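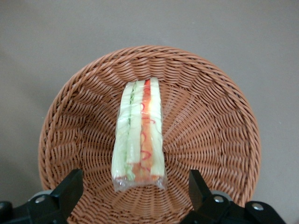
Windgate cleans up after storm floods lower town

WINDGATE, 14 June 2026 - Crews were still pulling trees off the Stulville road this morning after a storm came in off the coast overnight, knocked out power to most of the lower town and pushed the Arnar over its banks in two places.

No deaths reported. 14 people were treated for injuries, mostly cuts from broken glass and falls in the dark, the county emergency office said. Two of them were kept in the hospital at Stulville.

The county's first count, put out at breakfast time, lists 200 homes with water inside and 996 customers without electricity. Both numbers are expected to move. Several streets east of the rail line hadn't been checked yet when the list went out.

Worst hit was the Bråten neighborhood, which sits low between the river and the old canal. Water came over the footpath first, then through the storm drains, and by the time the sirens went a lot of people were already carrying things upstairs. Cars left along the canal wall were under to the door handles. The corner grocery lost its whole stock room.

The river gauge at the Windgate bridge stopped sending readings in the night, so there is no official peak yet. Engineers will try to work it out from the mud line on the piers. The last reading before it quit was below the January flood, but the water kept coming up after that.

Wind did the rest. Roof panels came off the bus depot and landed in the school field next door. The school lost windows on its north side and will be closed until further notice; parents will get a text message about where classes are going. A radio mast on the hill above Bråten is leaning and the lane under it has been taped off. Please stay out of the lane, the county says, people have been walking up there to take pictures.

Power first. The utility has repair teams out and expects to get the upper streets back by tonight. Lower town will take longer becuase the substation there had water in it and has to be dried and tested before anything is switched on. No time given for that.

Tap water is safe to drink in the upper town. Everyone below the rail line should boil it until they hear otherwise. Bottled water is being handed out at the sports hall, side entrance, bring your own bags if you can. The hall is also open as a shelter, with cots, hot food and phone charging. Pets allowed if on a leash or in a carrier.

Roads: The Stulville road is down to one lane at the quarry bend, with a flagger. The Windgate bridge is open to foot traffic and emergency vehicles only. The canal road is closed its full length. Buses are running on the upper loop, no service to Bråten, and the train line is open with speed limits and some long waits.

Farmers upstream are reporting losses too. Fences gone along the Arnar flats and early hay standing in water. One barn went over near the weir, livestock had been moved out the evening before. The farm office wants damage reports in with photos before anyone starts clearing, and says to keep recipts for pumps and fuel.

Same goes for homeowners. Take pictures, write down what was lost, then clean. The county will pick up wet furniture and carpet from the curb once the streets are passable, and asks that paint cans, batteries and gas bottles be kept in a separate pile. Don't run generators indoors or in a closed garage.

More rain is in the forecast for tonight, lighter than last night but falling on ground that can't take much. The flood watch for the Arnar stays in place and sandbags are available at the bus depot yard while they last. Residents of the lowest streets in Bråten have been asked to sleep somewhere else tonight.

The next county update is due this evening. Updated road closures will be posted at the sports hall.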